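Right, the Gikico handheld gripper kit. I've had the pair since September and I promised a proper write-up once we had a result worth sharing, so settle in with a cuppa.

The idea behind the kit is that you collect demonstrations by hand, no robot required, then train a policy on them. Our question was pretty narrow: do demos from an ordinary home beat the same number from a tidy lab bench? Takumi Katayama ran the bench half at Westgate and I did the home half, 400 demos each, all two-handed tabletop stuff with containers and bottles.

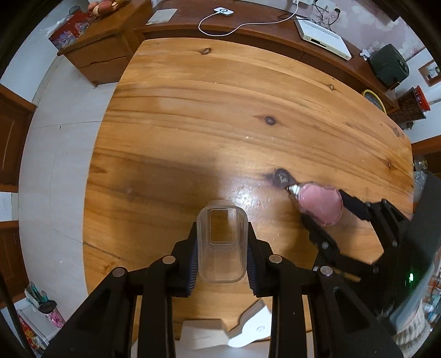 Home data won, and by more than I'd have bet on! On objects the policy hadn't met, the bench-trained one managed 11 successes out of 50 trials and the home-trained one got 52 per cent. Same network, same training time. I wouldn't hang a thesis on one comparison (clear plastic was still miserable for both), but it's changed how I plan a collection day.

As for the kit itself, the ribbed finger pads are brilliant and the jaws stay nicely parallel. My forearms were cooked after an hour, mind you, and the trigger on the left unit got sticky enough that I pulled it apart twice. The older Koyama set we had was lighter but slopped about at the pivots, and you could see it in the trajectories.

Calibration is a pain. The manual's colour chart is tiny and I ended up printing my own. Four stars from me, and I'd buy another pair if they sorted that trigger.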